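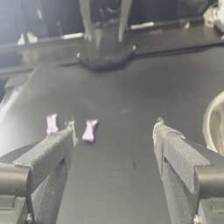 # Choosing one object from two close objects with a wrist camera

Project report, group Kalldale
Authors: Itziar Sepúlveda, Abdelkrim Younis
Supervisor: Parvaneh Taheri
August 6, 2018

## 1. Task

The goal of our project was to write the software that decides which small object the gripper should take first, when two of them lie close together. We used wrapped candies, because the ends of the wrapper are twisted and the shape is never the same two times. The arm, the gripper and the low-level driver were ready before we started. Our part begins with the wrist camera image and ends with a target pose for the planner.

The earlier group (report by Cayetano Vidal) took always the object nearest to the center of the image. This works for one object. With two, the fingers often came down on the neighbor.

## 2. Software

The program is called Cozma and has 4 nodes:

- `segment`: finds the candidates on the table
- `pose`: gives position and long axis for every candidate
- `rank`: chooses one candidate and one closing direction
- `guard`: stops the motion if the target is lost

### 2.1 Segmentation

The table is dark gray and the wrappers are pink and white. First we used only brightness, and this was a mistake. The left side of the table has a strong glare, and the tips of the fingers are also light. Both were found as objects. Now we search for the pink color first and then grow the region into the white part of the wrapper. The fingers are removed with a fixed mask. The mask depends on the opening of the gripper, so it must be read together with the joint value from the same moment. We lost many days before we understood that our joint value came one message too late.

### 2.2 Ranking

For every candidate we try closing directions in steps. A direction gets a cost from three parts: the distance to the center of the gap, the angle between the closing direction and the short axis of the candy, and the free space for each finger tip. The last part has the biggest weight. If a tip would touch another candidate, the direction is thrown away.

When the second candy lies between the fingers and the first one is just outside the left tip, the old method goes straight down. Our method normally rotates the wrist before it goes down.

## 3. Data and tests

For tuning the color limits we used 3,772 images, labeled by both authors. Tormod Skjelbred checked a part of the labels and found that we had treated the twisted ends differently. We corrected this and counted the ends always as part of the candy.

After the tuning we made 150 trials with two candies. In 39 of them the grasp failed. We sorted the failures by reading the logs. The most common reason was a wrong long axis, when the two ends of the wrapper were folded to the same side. The second reason was that two wrappers touched and became one region. The `guard` node stopped the arm correctly in the trials where the target was lost.

## 4. Open problems

The split of touching wrappers is not solved. We tried a watershed method, but it also cuts single candies in the middle, where the pink edge is thin. The weights in `rank` were chosen by hand, and we did not test other lighting than that of our own table. A second view from a higher position would probably help, but it makes every grasp slower.

The code is in the course repository, in the folder `cozma`. Before running it, set the mask file for your own fingers, otherwise `segment` will give the finger tips as candidates.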